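Kitchen chores by machine: how far along are they?

Prandska is a small workshop that fits out kitchens for sheltered housing, and for the past year we have been keeping an eye on what robot arms can and can't do in them. Tenants' families ask about it more and more. They have seen a clip of a machine folding a shirt and want to know when their mother can have one that empties the dishwasher.

This gallery goes with our April notes. It concerns the dull end of the subject: drawers, bowls, plates and worktops. Cooking gets the attention, but most of the work in a kitchen is getting things out and putting them away again. We keep a list of 78 everyday jobs, drawn up with the wardens at our Womham flats, and only 14 of them have anything to do with heat or food preparation. The rest are fetching, opening, closing, wiping and stacking.

Drawers come up on the list again and again. A person hooks two fingers behind the handle and pulls without looking. A gripper has to be brought in at the right angle and the right height, and it has to stop before it knocks the handle itself.

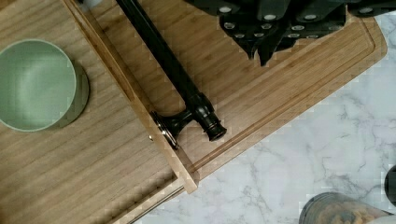

We rate each job on a plain scale. "Ready" means we would leave a machine to do it with a tenant in the next room. "Supervised" means it can be done with somebody standing by. "Not yet" covers everything else. At present we have 10 jobs marked ready, and most of those are floor cleaning or moving one object from a known spot to another known spot.

Opening a drawer is marked supervised. Light drawers on good runners are fine. The older units at Womham have runners that stick halfway, and a person gives them a jiggle and carries on. We have not found a machine we would trust to do the same without pulling the unit forward. Closing is easier, provided nothing inside is standing up too high.

Crockery is mixed. A single bowl on a flat surface is a fair test and a lot of arms will pass it. A bowl inside a drawer is harder, as the sides get in the way of the fingers. Stacked bowls are harder again, and wet ones we have left at not yet.

Then there is everything else that lives on a worktop. A demonstration bench with one cup on it tells us very little. People keep jars, a toaster, kitchen roll and a towel within reach of wherever they work, and the arm has to get past all of it.

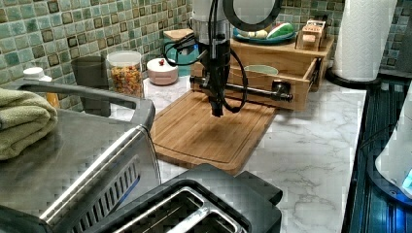
Would it be cheaper to change the kitchen than to wait for a better machine?
In some flats it would. Bar handles with a decent gap behind them, runners that don't stick and a clear stretch of worktop make the job simpler for an arm, and they suit people with stiff hands too. We would fit all of those whether or not a robot was ever going to be used there.

Our Mernus fittings list has the handles we recommend. The gap behind the bar matters more than the length, and we now ask for the same handle on every drawer in a flat.

Speed is the other question we get. A job that takes a person a few seconds can take a machine a good deal longer, and for many tenants that is no trouble at all if it gets done. It does matter when the kitchen is narrow and the arm is in the way of the kettle.

Reach is worth thinking about as well. An arm fixed to one spot can only serve what is near it, so the things used daily need to be kept together: plates, bowls, tea, the bread board. Most people arrange their kitchens that way already.

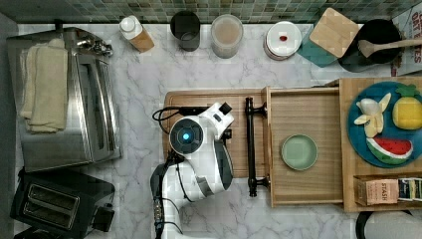

PUTTING AWAY AND TIDYING

The Ibarra flats are next on our list, with 18 kitchens to be refitted. We will be going through the same jobs there, starting with plates back on shelves and bowls back in drawers. Tidying is rated lower than fetching at the moment. To fetch a plate the machine needs to find one plate, but to tidy up it has to know where every item belongs, and two households seldom agree on that.

Wiping down stays at supervised. Flat, empty worktop is manageable, corners and the strip behind the toaster less so.

The ratings will be gone over again once the Ibarra kitchens are in use.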